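Blog > Screen Trips > Set Hunting

I have been counting down to the second season of Skustimell since the last one ended, and the location news is finally coming in! Statcombe is back as the fishing town (hooray), and a crew of up to 600 is expected there in August. The harbor wall, the fish steps, the crooked little chapel, all of it returns. I was there last spring and walked the whole waterfront twice with my phone held up, trying to match the shots from the pilot. 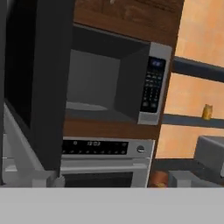 Microwave with its door open.

The big surprise is Mirent. It's an inland town, 60 miles from the coast, with a covered market and a gorgeous old rail station, and the local paper says the production has asked to use both. My guess is the station becomes the capital, which the books describe as all iron and pigeons. If they shoot the night arrival there I may cry.

Panasiuk, the company behind the show, has also put out a call for extras. They got 718 replies on the first morning! One of them was mine. I said I could row, which is mostly true, and that I own my own boots.

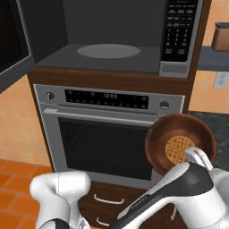
Planning a visit

If you want to go while they're filming, book Statcombe now. The guesthouses by the harbor fill up first, but the ones up the hill are cheaper and you get the view of the bay from the opening credits. Last time the chapel lane was closed from 6 a.m. and opened again for supper, so do your wandering in the evening. The bakery near the fish steps is great too, get the plum thing.

I'm still trying to work out the bus to Mirent. I'll post the times once I have them, along with my map of the season one spots.

Filed under: TV Locations, Travel Plans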